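기념일은 달력 밖에서 자란다

나는 기념일을 좋아한다. 쉬는 날이어서 좋은 것도 물론 있지만, 쉬지 않는 기념일이 더 좋다. 달력 아래쪽에 작은 글씨로 적혀 있어서 모르고 지나가기 쉬운 날들 말이다. 한글 점자의 날, 철도의 날, 바다의 날, 통계의 날. 새 달력을 받으면 나는 제일 먼저 그 작은 글씨부터 읽는다. 어릴 때부터 그랬고 지금도 그렇다. 누가 이런 날을 만들자고 처음 말을 꺼냈을까, 첫해에는 몇 명이나 모였을까, 그런 걸 상상하다 보면 한 시간이 금방 간다.

그래서 이 글은 기념일을 더 만들자는 글이다. 나라가 정하는 기념일을 말하는 것이 아니다. 동네가 정하는 기념일, 골목이나 아파트 단지나 시장이 스스로 정하는 기념일을 말하려고 한다. 이런 이야기를 꺼내면 벌써 기념일이 너무 많다는 대답이 돌아온다. 빼빼로를 주고받는 날까지 챙기느라 바쁜데 또 무슨 날이냐고. 그 피로감을 모르지 않는다. 하지만 내 생각에 그 피로는 날이 많아서 생긴 것이 아니고, 우리가 받기만 하는 날이 많아서 생긴 것이다. 우리가 정한 날은 다르다. 정말 다르다!

내가 이 생각을 굳힌 것은 그렐리츠에서 한 해를 살면서였다. 그렐리츠(Grelitz)는 강을 끼고 있는 작은 도시인데, 큰 볼거리는 없다. 관광 안내소에 가면 직원이 지도를 펼쳐 놓고 잠시 고민할 정도다. 그런데 이 도시에는 3월마다 '다리의 날'이 있다. 옛날에 홍수로 다리가 떠내려가고, 주민들이 돈과 나무를 모아 새로 놓은 다리가 열린 날이라고 한다. 국경일이 아니니 가게도 열고 학교도 연다. 아침에 학교 가는 아이들이 다리를 건널 때 난간에 끈을 하나씩 묶는다. 색은 아무거나 괜찮다. 저녁에 퇴근하는 어른들이 반대편 난간에 또 묶는다. 행사라고 부를 만한 것은 그게 거의 전부다.

처음 그날을 맞았을 때 나는 좀 실망했다. 악대도 없고 연설도 없었다. 먹을 것이라고는 다리 끝에서 파는 양파 수프 한 가지였다(그런데 이 수프는 지금도 생각난다. 빵을 얹어 주는데 빵이 국물을 다 빨아들이기 전에 먹어야 한다). 그런데 밤에 숙소로 돌아가면서 다시 다리를 건너는데, 난간이 끈으로 빽빽했다. 바람이 불 때마다 양쪽에서 사각사각 소리가 났다. 아침에 내가 묶은 것도 거기 어딘가 있을 텐데 찾을 수가 없었다. 그때 기분을 뭐라고 해야 할까. 내가 그 도시 사람이 된 것 같았다. 이사 온 지 석 달밖에 안 된 사람이 말이다.

애국심이라는 말은 너무 커서 손에 잘 잡히지 않는다. 나는 애국심을 나쁘게 생각하지 않는다. 국기를 다는 날이면 꼭 달고, 현충일 사이렌이 울리면 길에서도 멈춰 선다. 그 1분이 주는 무게를 좋아한다. 다만 나라를 사랑하는 마음이 어디서 연습되느냐고 묻는다면, 나는 동네라고 대답하고 싶다. 옆집 사람과 같은 날을 기억해 본 사람이 얼굴 모르는 사람과도 같은 날을 기억할 수 있다. 그렐리츠 사람들이 자기네 국경일을 대하는 태도도 그랬다. 다리의 날에 끈을 묶던 손으로 국기를 달았다. 크게 다른 일을 한다고 여기지 않는 것 같았다.

국경일과 기념일의 차이를 잠깐 짚고 넘어가자. 우리나라에서 국경일은 법률로 정해져 있고 다섯이다. 삼일절, 제헌절, 광복절, 개천절, 한글날. 이날들은 흔들려서는 안 되고, 흔들리지 않게 법으로 못을 박아 둔 것은 옳다고 본다. 그 밖에 정부가 주관하는 기념일이 따로 있고, 지방자치단체가 조례로 정하는 날이 있다. 시민의 날, 군민의 날 같은 것이다. 여기까지는 종이 위에 있는 날이다. 내가 말하려는 날은 그보다 아래에 있다. 조례도 필요 없고 예산도 거의 필요 없다. 같이 기억할 일이 하나 있고, 그날 같이 할 동작이 하나 있으면 된다.

동작이라는 말을 쓴 것은 이유가 있다. 오래가는 기념일에는 거의 언제나 몸으로 하는 간단한 동작이 있다. 단오에는 그네를 타고 창포물에 머리를 감았다. 동지에는 팥죽을 쑨다. 대보름에는 부럼을 깨문다. 호두 껍데기가 깨지는 그 소리 하나가 수백 년을 건너온 것이다. 연설문은 한 줄도 남지 않아도 호두는 남는다. 나는 이 점이 참 신난다. 아무리 말주변이 없는 사람도 부럼은 깰 수 있고, 글을 모르는 아이도 끈은 묶을 수 있다.

한국에 돌아와서 나는 이 이야기를 만나는 사람마다 했다. 아마 많이들 지겨웠을 것이다. 그러다가 '미라리'라는 모임을 알게 됐다. 미라리(Mirari)는 사라진 동네 기념일을 찾아서 기록하는 작은 모임으로, 오래된 마을 회보와 학교 교지, 시장 번영회 장부 같은 것을 뒤진다. 지금까지 찾아낸 날이 112개다. 나는 그 목록을 받아 보고 앉은 자리에서 다 읽었다. 우물 치는 날, 첫 버스 들어온 날, 전깃불 들어온 날, 방죽 다 쌓은 날. 한 마을에서는 전깃불이 처음 들어온 날을 기념해서 해마다 그날 저녁에 온 마을이 불을 한 번 껐다가 같이 켰다고 한다. 이보다 멋진 기념식을 나는 떠올리지 못하겠다.

112개 가운데 지금도 지키는 날은 4개뿐이다. 이 숫자를 보고 기운이 빠지는 사람도 있을 것이다. 나는 조금 다르게 읽었다. 누가 시키지도 않았고 지원금이 나온 것도 아닌데 네 마을이 아직도 하고 있다는 뜻이니까. 그중 한 곳은 나루터가 있던 옌숙 마을이다. 이름이 낯설어서 물어보니 Yensuk이라는 옛 선교사 지도의 표기를 마을 사람들이 재미로 부르다가 아예 별명으로 굳었다고 한다. 이 마을은 마지막 나룻배가 다닌 날을 기념한다. 기쁜 날이라고 해야 할지 슬픈 날이라고 해야 할지 애매한데, 그 애매함까지 그대로 둔 채 모여서 국수를 먹는다. 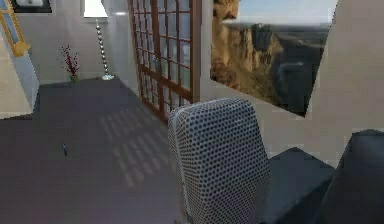
창살 모양의 빛이 비스듬히 내려앉은 책상

옌숙의 국수 모임에는 나도 가 봤다. 마을회관 마당에 솥을 걸고, 멸치 국물에 만 국수를 나루가 있던 쪽을 보고 앉아서 먹는다. 그쪽을 보고 앉는 것이 규칙이다. 강은 둑에 가려 보이지도 않는다. 그래도 다들 그쪽을 보고 앉는다. 70년 전 일을 기억하는 어른도 있었고, 재작년에 귀촌한 젊은 부부도 있었고, 왜 그쪽을 보고 앉는지 끝까지 모르는 채로 두 그릇을 비운 초등학생도 있었다. 나는 그 초등학생이 이 기념일의 미래라고 생각한다. 모르고 시작해도 된다. 언젠가 그 아이가 왜 저쪽을 보고 먹었느냐고 물을 것이고, 그러면 누군가 나룻배 이야기를 해 줄 것이다. 순서가 그렇게 되어도 아무 상관이 없다.

물론 반대하는 이야기도 들어 봐야 한다. 가장 자주 듣는 반론은 억지로 만든 기념일은 오래가지 않는다는 것이다. 맞는 말이다. 지자체 축제 가운데 몇 해 못 가고 없어진 것들을 떠올리면 나도 할 말이 없다. 무대를 세우고 가수를 부르고 천막을 줄줄이 쳤다가, 예산이 끊기면 날짜까지 같이 잊힌다. 그런데 그건 기념일이 망한 것일까? 내 눈에는 무대가 망한 것으로 보인다. 기억할 일과 동작보다 무대를 먼저 정했기 때문에, 무대가 없어지자 남은 것이 없었다. 그렐리츠의 끈 한 줄은 예산이 끊겨도 묶을 수 있다.

두 번째 반론은 조금 더 진지하다. 무엇을 기념할지 정하다 보면 싸움이 난다는 것이다. 동네마다 아픈 일이 있고, 누구에게는 자랑인 일이 누구에게는 상처다. 재개발이 끝난 날을 기념하자고 하면 쫓겨난 사람은 어떤 기분이겠는가. 나는 이 반론 앞에서는 목소리를 좀 낮추게 된다. 쉽게 답할 수 있는 문제가 아니다. 다만 그 싸움을 피하려고 아무 날도 정하지 않으면, 그 동네는 자기 일을 입에 올릴 기회도 함께 잃는다. 옌숙 사람들도 처음에는 다리가 놓인 날을 기념할지, 나룻배가 끊긴 날을 기념할지를 두고 꽤 오래 다퉜다고 한다. 다리 덕분에 살기 좋아진 집이 많았고, 나룻배로 먹고살던 집은 마을을 떠났다. 결국 떠난 집 쪽의 날을 골랐다. 나는 그 이야기를 듣고 이 마을이 정말 좋아졌다. 국수 맛 때문만은 아니다.

세 번째는 반론이라기보다 한숨에 가깝다. 요즘 누가 한 동네에 오래 사느냐는 것이다. 전세 두 번 돌면 이사를 가는데 동네 기념일이 다 무슨 소용이냐고. 그런데 나는 오히려 자주 옮겨 다니는 사람에게 이런 날이 더 필요하다고 느낀다. 석 달 된 사람도 끈을 묶을 수 있다고 앞에서 썼다. 오래 산 사람만 아는 농담에는 끼기 어렵지만, 끈을 묶는 데는 자격이 없다. 기념일은 새로 온 사람에게 가장 빨리 열리는 문이다. 그리고 이사를 가더라도 그날은 가지고 간다. 나는 지금도 3월이 되면 동네 육교 난간에 끈을 하나 묶는다. 며칠 뒤에 보면 없어져 있지만 괜찮다. 내년에 또 묶으면 된다.

그럼 무엇을 기념할 수 있을까. 거창할 것 없다는 이야기를 꼭 하고 싶다. 우리 동네 도서관이 문을 연 날도 좋고, 큰 눈이 와서 다 같이 길을 치웠던 날도 좋고, 시장에 불이 났다가 다시 장이 선 날도 좋다. 아파트 단지라면 첫 입주일이 있다. 내가 사는 단지는 오래된 곳인데, 첫 입주일이 언제인지 아는 사람을 찾기가 어려웠다. 관리사무소 서류철에서 겨우 찾아냈다. 그 날짜를 승강기 안에 적어 붙였더니 그 밑에 누가 연필로 '우리는 그 전날 밤에 몰래 들어왔음'이라고 써 놓았다. 나는 이 한 줄을 보고 하루 종일 웃었다. 이런 것이 쌓여서 동네의 역사가 된다고 믿는다.

'언더'라는 독립 서점 이야기도 해야겠다. 언더(Under)는 이름처럼 지하에 있고, 몇 해 전 여름 장마에 물이 찼다. 책이 많이 젖었다. 그때 골목 사람들이 와서 계단에 한 줄로 서서 책을 손에서 손으로 올려 보냈다. 건너편 세탁소에서는 다리미판까지 내주었다. 서점은 다음 해부터 그날을 '올리는 날'이라고 부른다. 하는 일은 간단하다. 손님들이 계단에 한 줄로 서서 책 75권을 지하에서 골목까지 손으로 넘겨 올린다. 물에 젖었다가 살아난 책이 그만큼이라서 숫자를 그렇게 정했다고 한다. 다 올리면 박수를 치고 다시 내려보낸다. 쓸모로만 따지면 아무것도 한 게 없다. 그런데 그 줄에 서 보면 안다. 옆 사람이 건네는 책의 무게가 손에 턱 하고 실릴 때, 그날 비를 맞지 않은 사람까지 그 비를 조금은 알게 된다.

나는 국경일도 원래 이랬을 거라고 생각한다. 처음 그날을 맞은 사람들에게 광복절은 공휴일이 아니었다. 거리로 뛰어나가 모르는 사람을 끌어안은 날이었다. 세월이 지나면서 동작은 희미해지고 날짜가 남았다. 그건 어쩔 수 없는 일이기도 하다. 하지만 동네에서 동작을 연습해 둔 사람은 큰 날을 맞아도 뭘 해야 할지 안다. 국기 하나를 달더라도 손이 먼저 움직인다. 아이가 옆에서 왜 다느냐고 물으면 더듬더듬이라도 대답할 말이 있다.

학교에 부탁하고 싶은 것도 하나 있다. 국경일 계기 교육을 할 때 마지막에 10분만 떼어서 우리 동네에는 어떤 날이 있을지 아이들에게 물어봐 주면 좋겠다. 정답이 없는 질문이라 아이들이 무척 좋아한다. 내가 한 번 초대받아 간 교실에서는 급식에 처음으로 마라탕이 나온 날을 기념하자는 의견이 압도적이었다. 나는 진심으로 찬성했다. 그날 무슨 동작을 할 거냐고 물었더니 다 같이 혀를 내밀고 손부채질을 하겠다고 했다. 완벽하다! 기억할 일이 있고 동작이 있다. 그 아이들은 기념일이 무엇인지 이미 다 안 것이다.

지방자치단체에는 반대로 조금만 천천히 와 달라고 말하고 싶다. 잘되는 모임을 보면 현수막부터 걸어 주고 싶은 마음은 이해한다. 하지만 처음 몇 해는 수도꼭지 쓰게 해 주고 길 한쪽 막아 주는 정도면 넉넉하다. 기록은 좀 도와주면 좋겠다. 미라리가 찾아낸 날들도 누군가 회보 귀퉁이에 두 줄씩 적어 두었기에 찾을 수 있었다. 마을 소식지에 '올해도 했음' 한 줄이라도 남겨 두면 훗날 누군가 그걸 보고 다시 시작할 수 있다.

혹시 이 글을 읽고 마음이 조금이라도 움직였다면 올해 안에 하나 정해 보시기를 권한다. 혼자 정해도 되고, 같은 층 사람들과 정해도 된다. 날짜를 정하고 동작을 정하고, 첫해에는 두세 명만 모여도 잘된 것이다. 둘째 해가 제일 어렵다고들 한다. 첫해의 흥분은 없고 아직 습관은 안 붙었으니까. 옌숙의 한 어른은 비가 와서 세 명이 처마 밑에서 먹은 해가 제일 기억에 남는다고 했다. 그해 국수는 많이 불었다고 한다.

나는 내년 첫 입주일에 단지 사람들과 불을 껐다 켜 볼 생각이다. 전깃불 마을에서 빌려온 동작이다. 승강기에 종이를 한 장 더 붙일 것이고, 연필도 하나 매달아 둘 것이다.

2023년 9월 5일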